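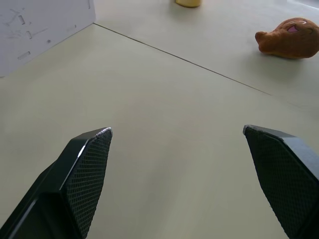 Jigsaw puzzles are my main hobby in the winter, and since January I am stuck with one of them. It is a Brerkix puzzle of 1337 pieces, a harbor under a very big sky, and the sky is nearly all cream and light gray. My table has the same kind of surface as the one in the photo, smooth and pale beige-gray, and the sky pieces almost disappear on it. I must put my face close to the table to see where a piece ends. In the evening it is worse, as the lamp shines on the pieces and I lose the small differences of color.

I have finished the border, the boats and the houses. I have two things to ask. What can I put under the puzzle so that I see the pieces better, without taking apart what is already done? And how do you sort pieces which have all the same color? I tried to sort them by shade, but each day I see the shades differently and I start again from zero.

I also must free the table when my sister's family comes to Dundstead, so a solution that can be moved would be very welcome. I thank you in advance for your patience with my English.

**Nelly Chávez**, May 2023

## Skirkorix

Buy a darker table :) No, just put a bedsheet under it.

## Mohammadi

I would not use a bedsheet. It makes folds, and when somebody pulls on one corner you will lose your border. I had this accident with a tablecloth.

For the color, I recommend a sheet of stiff cardboard or thin board in dark blue or dark green. Black is also possible, but my eyes get tired from it. Measure the finished border first and add the width of your hand on every side. To move the puzzle on it:

1. Put the board beside the puzzle at the same height. If your board is thick, raise the puzzle side with some magazines.
2. Slide a large, thin sheet of paper under one part of the puzzle, slowly, starting at a corner. The border will bend a little and this is normal.
3. Pull the paper with the puzzle onto the board, then take the paper away while a second person holds the pieces flat.

If the border is too long for this, separate it in two parts. You can join them again in a few minutes.

About the sorting, please forget the shades and sort by shape only. Count the knobs on each piece: four, three, two opposite, two neighbors, one, none. The shape does not change with the daylight. I keep the groups in small bags, and all the bags go together in a large transparent plastic box. I see from my chair which bags are still full.
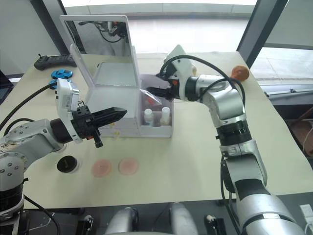
## Nelly Chávez

Dear Mohammadi, many thanks for such a complete explanation. I found a dark green board, and my neighbor held the pieces while I pulled the paper. One boat broke in two, but I repaired it quickly. With the sorting by knobs I have placed 27 pieces of the sky this week, and before it was maybe one or two in an evening. The group "two neighbors" is for me the most difficult. Do you also turn the pieces all in the same direction before you begin to try them?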